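About Zateo Workshop

Zateo is a shared workshop for people who build robots and other automatic machines in their spare time. Nafula Nyamweya and Panagiotis Mitsotakis-Vlachou started it with one bench and a second-hand lathe. We now have 13 members, who pay a monthly fee towards rent and tools.

Most of us work on our own things at home and bring them in when we need the space or a second opinion. Two builds belong to the whole workshop: Kora, a small wheeled carrier, and Mfaume, an arm with a two-finger gripper.

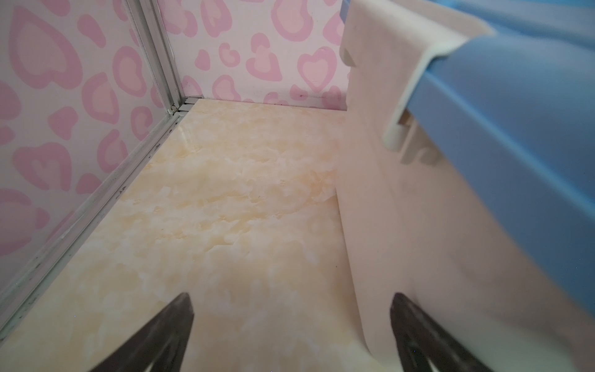

Mfaume is the one we spend most evenings on. The fingers taper to a blunt tip and are meant for household objects, so we test with ordinary things from the shops. A typical setup has a marble-patterned surface, grooved aluminium at the edges, panels printed with pink hearts and a storage bin with a blue lid held by a clip-over latch. Latches are hard for a gripper, and we are still working on them. The log stands at 1657 attempts, 217 of them since October — most were failures, and we write those down too.

The control software is called Etum. Panagiotis looks after it, and members can take a copy home for their own machines.

New members are welcome. You don't need an engineering background, but you do need to do the tool induction before using the lathe or the saws. We open at 6pm on club evenings, and Nafula can show you round.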